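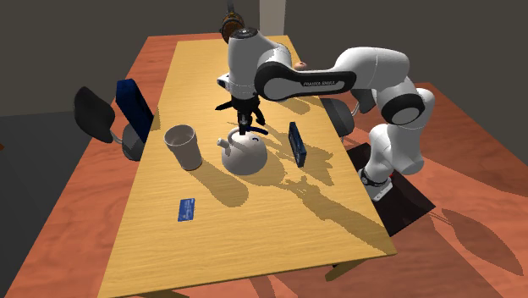 Bremholm, October

Questions about the kettle recordings

Who is collecting the examples?
A small group at Ultholm. Mahlet Habte prepares the tables and Amber Lockwood checks the recordings. Please write to Amber if a file does not open.

Is the arm real?
In this set everything is simulated. The model of the arm is a Franka Emika, and the kettle, the cup, the box and the card are also models. We have a real arm in Enanholm, but its recordings are kept in another set.

What is one example?
One example is one attempt at one task, from the start position until the operator presses stop. The usual task is to take the kettle and put it down next to the cup. Almost 18 seconds is normal. Longer attempts are also accepted.

Do you keep the failed attempts?
Yes, but with a label. If the gripper misses the kettle, the operator may try again up to 3 times in the same recording. After this we close it and mark it "failed".

Why are there things on the table that the task does not need?
The system must learn to leave them alone. Mahlet changes their places after every 10 examples — the kettle too.

The shadows have rough edges. Is my download damaged?
No. The rendering is made with a low shadow setting, and we did not change it between versions.

Can I send my own examples?
You can, if they are made with the Costache recorder, version 2 or newer. Older files lose the finger positions when we convert them. Please send one test file first and wait for our answer before you record more.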